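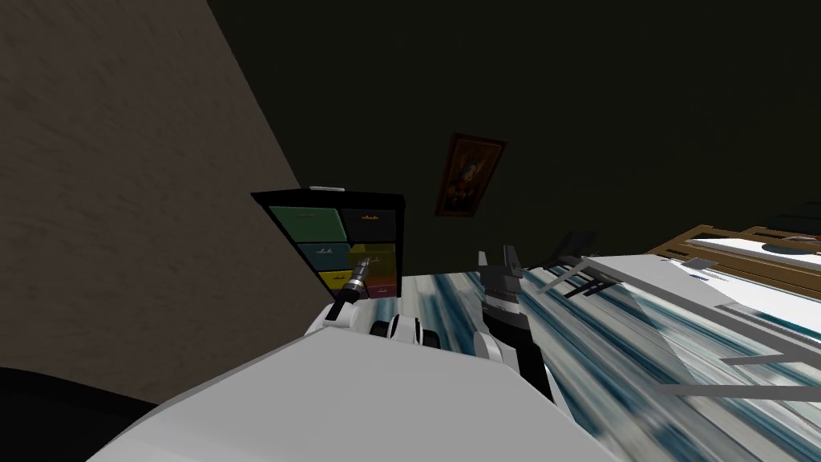

4. Gravar uma demonstração por controlo remoto

Esta secção aplica-se ao Andico com dois braços, ligado à consola Fullo. Antes de começar, conclua a calibração descrita na secção 3.

4.1 Preparar a sessão

1. Na consola, abra Sessões > Nova e escolha a cena simulada.
2. Escreva o nome da tarefa com um verbo e um objeto, por exemplo «abrir gaveta».
3. Ponha os dois comandos na posição de repouso e prima Alinhar.
4. Espere pelo sinal sonoro. A velocidade dos braços fica limitada a 70 % durante toda a gravação.

Nota: se os comandos forem movidos antes do sinal, o alinhamento é anulado e tem de repetir o passo 3.

4.2 Verificar a câmara do pulso

1. Selecione a vista do pulso do braço que vai usar.
2. Abra a garra por completo.
3. Confirme que os dois dedos aparecem na vista e que não há nada entre eles.
4. Rode o pulso devagar para os dois lados. A imagem inclina-se com ele – a consola não corrige o horizonte.
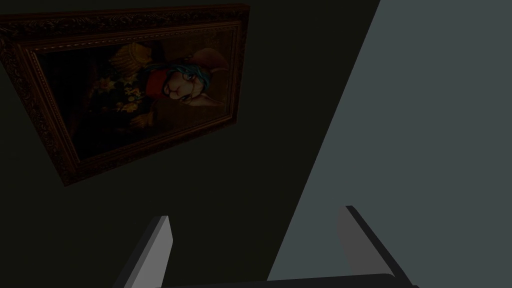 Fig. 4-2. Garra aberta e vazia, com o quadro da parede ao fundo.

4.3 Gravar

1. Prima Gravar e fique parado até o contador arrancar.
2. Execute a tarefa num só movimento contínuo, sem pausas longas.
3. Para agarrar, feche o gatilho até sentir resistência e mantenha-o assim.
4. Terminada a tarefa, volte ao repouso e prima Parar.
5. Marque o episódio como Válido ou Rejeitado.

Cuidado: não largue o comando com a gravação ativa. O braço segue o movimento do comando até ao limite da junta.

Para treinar uma tarefa nova são precisos 33 episódios válidos. Os rejeitados ficam guardados na pasta da sessão, mas não entram no treino.

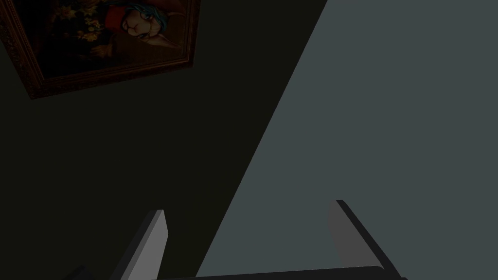 Posso mudar de operador a meio de uma sessão?
Pode, desde que pare a gravação em curso e repita o alinhamento com o novo operador. Os episódios já marcados como válidos mantêm-se.

4.4 Exportar

1. Abra a sessão e escolha Exportar > Quintanilla.
2. Verifique se o número de episódios coincide com o da lista.
3. Se surgir o erro 22, feche a vista do pulso e tente de novo.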